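Lighting a kitchen with a dark wall

I repainted the long wall of our kitchen in November, from a flat white to a blue-green that is close to black in the evening. The color is called Trumance and it's from Cerik, a small paint company that sells mostly through hardware stores in this part of the state. I like the color. The lighting stopped working the same day, and most of this post is about that.

The relevant number on a paint card is the light reflectance value, or LRV. It is the percentage of visible light the dry paint sends back into the room. The old white had an LRV of 76. Trumance is not rated on the card, so I held it next to cards that are and put it in the single digits. A wall like that can be treated as an open window at night. Light goes to it and doesn't come back.
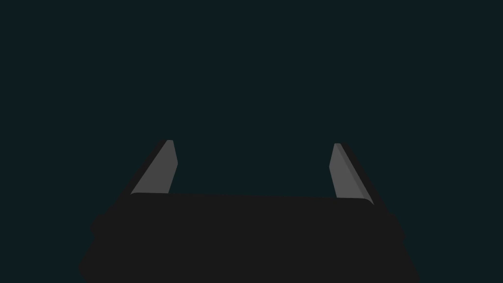

In a pale room, a good share of the light on any work surface has bounced at least once. The ceiling fixture lights the walls and ceiling, and they light the counter from many angles at once. That indirect part fills in shadows. When one large surface stops contributing, the total drops, but the shadows are what you notice first. My own hands became a problem. I was chopping onions inside the shadow of my head, which the old wall had been filling in for nine years without my giving it any thought.

I borrowed a light meter from Dinesh Paul, who does stage lighting for the community theater in Torow, and took readings at the same points on the counter with the ceiling fixture on and the blinds closed. The best point, directly under the fixture, read 565 lux. I had no readings from before the repaint, so I can't give a proper comparison. I did the next best thing and hung a white bedsheet over the wall with painter's tape, then measured again. Every point went up. The gain was small under the fixture and much larger at the back of the counter, where the wall is closest. A bedsheet is not a painted wall, but the direction of the result is clear enough.

Dinesh's advice was to leave the ceiling fixture alone. A brighter lamp overhead makes the lit areas brighter and leaves the dark areas nearly where they were, so the contrast gets worse. He told me to add light low and forward, between the worker and the wall, and to keep it off the wall itself.

I went through three options.

Recessed cans over the counter edge. These need holes in the ceiling and a look at what is above it. I got one quote and dropped the idea.

Pendants. Fine over an island. Along a wall counter they hang at eye level for anyone tall, and cabinet doors hit them.

LED strip on the underside of the wall cabinets, in an aluminum channel with a frosted cover. Cheap, low voltage, reversible. This is what I bought. 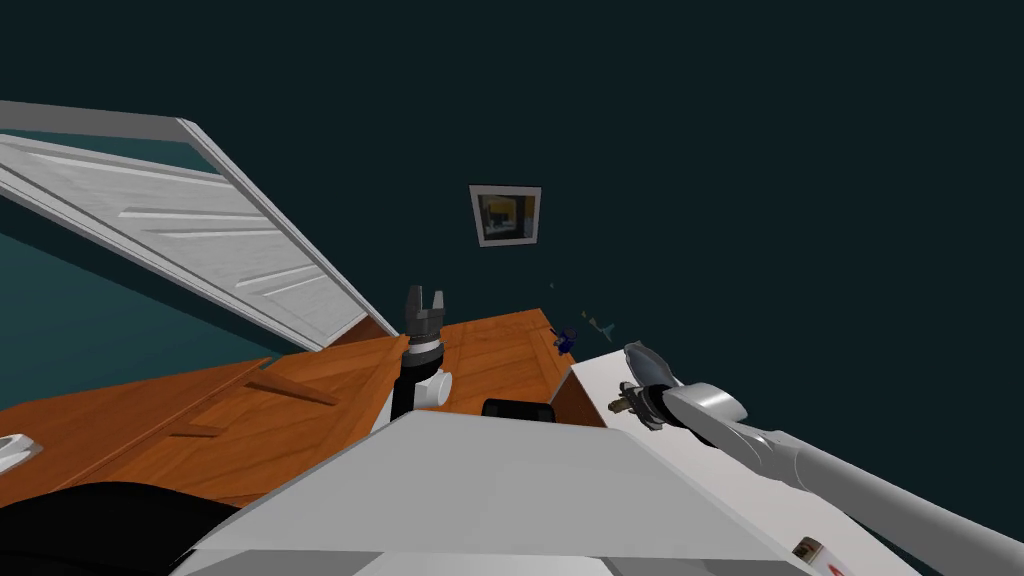
Louvered door standing open over the countertop, dark teal wall behind.

The placement of the strip matters more than the brand. Most instructions say to mount it at the back of the cabinet, tight to the wall, so the wall is washed with light and reflects it forward. With a white backsplash that is correct. With an LRV in the single digits you are spending most of your lumens on heating paint. I mounted the channel at the front, just behind the face frame, angled slightly back. The counter gets the light directly.

The front position has one drawback, glare. If you sit down anywhere in the room you can see the strip. A one-inch lip of scrap trim, painted to match the cabinets, hides it from the chairs at our table.

Color temperature took longer than the wiring. I started with 4000 K because the package said "kitchen." Against a blue-green wall and a warm wood counter it made the wall look wet and the wood look gray. At 2700 K the wood was fine and the wall went to a brownish black with no blue left in it. I ended up at 3000 K with a high color rendering index. Lorena Durán, our neighbor, prefers the 2700 and says the wall looks better when it disappears. She may be right about the evening. I cook at six in the morning.

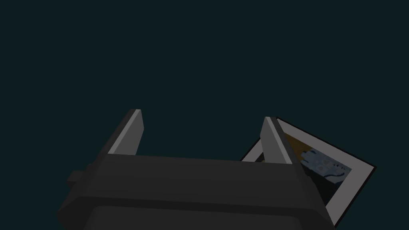 On dimming: get a driver that is listed for use with the dimmer you have, or buy both together. I used a driver left over from a closet project and it flickered below half power. Replacing it with a Lu driver and its matching wall dimmer fixed that. Both are rated for 1,000 hours at full load between inspections, according to the sheet, whatever an inspection is supposed to involve.

Some notes on the paint, for anyone going the same way.

Use a tinted primer. I used gray. White under a dark color shows at every roller edge and in every scratch.

Two coats of Trumance were not enough near the window, where low sun picks out lap marks. I did a third coat there only, corner to corner.

Flat finish hides drywall seams and shows grease. I accepted that trade, except behind the stove, where I used the satin version. The two don't match in daylight. 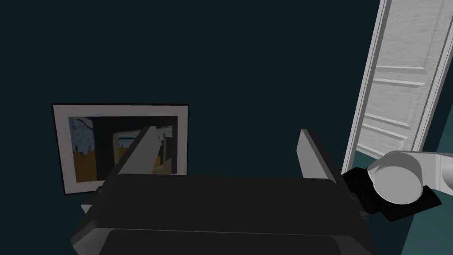
Dark paint also makes outlet covers stand out. White plates on the old wall were invisible. On the new one they look like small signs. I swapped them for black ones and then had to swap the receptacles too, which doubled the cost of that step. Turn the breaker off and check with a tester before touching any of it.

Final readings, ceiling fixture and strip both on: the back of the counter is now brighter than the spot under the fixture used to be, and the head shadow is gone everywhere except the last foot before the sink. There is no wall cabinet over the sink, so there is nothing to mount a strip to. I have a short swing-arm lamp in mind for that corner and will add the readings when it's up.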